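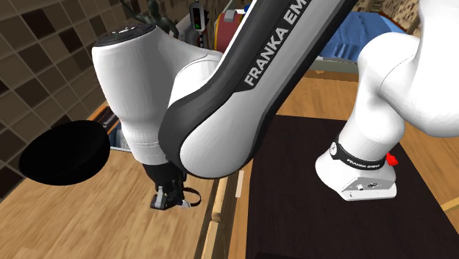 Minutes: review of the Calla simulation package, second session

November
By the Lalgate automation review group, minutes secretary
6 min read

Present: chair, minutes secretary, two from the workshop, two from software, one from purchasing. The supplier, Hegedűs, joined by phone for items 3 to 5 and left before item 6.

Apologies: training lead.

Start: 10.15

1. Minutes of the last session

Agreed, with one change. Item 4 said the trial licence covers the whole site. It covers one named team, which for now is the Kasia project. Minutes secretary to correct the shared copy.

2. Actions carried over

Graphics card for the second bench machine: fitted, working.

Copy of the supplier's terms to purchasing: sent. Purchasing has marked three clauses, taken under item 5.

List of tasks we would want to run in the first year: half done. Workshop has sent theirs. Software has not, and asked for it to stay on the list.

Old joystick driver: dropped. The new input page in Calla does the same job.

3. What has been tried so far

Software reported on the trial. Calla comes with 200 ready-made scenes, each with an arm, a set of objects and one or more tasks. The team has kept mostly to the household ones, as these are nearest to what Kasia needs. All work has been with the single Franka arm with the two-finger gripper. The package also offers a two-arm layout, which has not been opened.

Total runs saved to the shared drive at the time of the meeting: 1,601. Of these the team has looked at a small part by eye. The rest have only been through the supplier's own pass/fail check.

Points raised:

a) Setting up is quick once the first machine is done. The first machine took most of a day, nearly all of it on drivers. The install guide skips a step where the user has to log out and back in. Software has written our own one-page version and will keep it with the bench notes.

b) The arm moves in a believable way at normal speed. At the fastest setting it overshoots and comes back. Workshop would not want anyone to judge cycle times from the fast setting.

c) Contact is the weak spot. Flat, boxy things are picked up well. Thin rims are not. The gripper can close on the edge of a bowl and the bowl then turns in the fingers more than a real one would. The supplier said the grip settings can be changed for each object and that the defaults are on the slippery side.

d) In the tiled room scene there was some talk about the black bowl, which is up at gripper height to the left of the fingers and tilted slightly towards the viewer. Workshop asked whether the pass/fail check looks at the angle of the bowl or only at where it is. Supplier: only where it is, unless the angle box is ticked. It is not ticked by default. The team agreed it should be ticked for all bowl and cup tasks from now on.

e) Same scene: the arm itself hides a good deal of the work from the high view. The long dark upper link crosses the middle and the white parts by the base take up the right-hand side. The fingers can still be seen over the edge of the light wooden surface. Software would like a second view from the front left, at bench height. Supplier confirmed extra views can be added without charge, though each one slows the run.

f) Background objects. Workshop asked if the green figure, the traffic light and the blue cloth further back can be switched off, as they add to load time and have no part in the task. Supplier: yes, there is a clutter setting with three levels. Software would prefer to keep them in for some of the runs, so that anything trained on the pictures does not get used to a bare room. Left with software to decide per task.

g) Colours of the wall tiles, floor and tabletop can be changed from a list. Custom pictures can be loaded too. Nobody has tried this.

4. Support during the trial

Software has raised 19 tickets. Most were answered the same day. Two are still open: the overshoot at high speed, and a fault where the saved run stops one step before the task ends. The supplier has repeated the second one on their side and expects a fix in the next release. They would not give a date for the first.

Workshop found the phone support helpful but said the written answers assume the reader knows the scripting side. The supplier offered a half-day session at Lalgate for people who will only use the menus. No charge if held before the trial ends. Accepted in principle.

5. Cost and terms

Price quoted is £900 per seat per year, support included. Lalgate would need three seats to start with. Purchasing asked whether a seat can be moved between people. It can, once a month.

Clauses marked by purchasing:

Clause 7, supplier may use our saved runs to improve the product. Not acceptable as it stands. Supplier will send wording that lets us opt out.

Clause 11, notice period. Asked for it to be cut to one month. Supplier to check.

Clause 15, price rises at renewal. No cap is given. Purchasing wants one in writing.

Hegedűs left the call at 11.20.

6. Discussion after the call

Workshop is in favour, provided it is understood that a pass in Calla is a reason to try a task on the bench and no more than that. Software is in favour. Purchasing has no view on the product and will not sign until clause 7 is settled.

The chair asked if there was any need to look at another package alongside. Software had looked at one free option in the spring and found the arm models fine but the room scenes thin, with a lot of building left to the user. It was agreed not to reopen this unless the terms cannot be sorted out.

There was a short talk about storage. The saved runs are filling the shared drive faster than planned. Failed runs to be kept for one month and then deleted, except any marked by hand.

Agreed: carry on with the trial to its end, then decide.

7. Actions

Software: tick the angle box on all bowl and cup tasks and rerun the last batch.
Software: add the front left view to the tiled room scene and note the change in run time.
Software: send first-year task list.
Workshop: pick five objects from the bench and weigh them, for checking the grip settings.
Purchasing: chase new wording on clauses 7, 11 and 15.
Chair: agree a morning for the half-day session and book the small meeting room.
Minutes secretary: correct the earlier minutes, add clean-up rule to the drive notes.

8. Any other business

The bench key is to go back on the hook by the door at the end of each day.

Next session: after the half-day training, 10.15 start again.

Closed: 11.50

Contact the review group | © Lalgate | Back to top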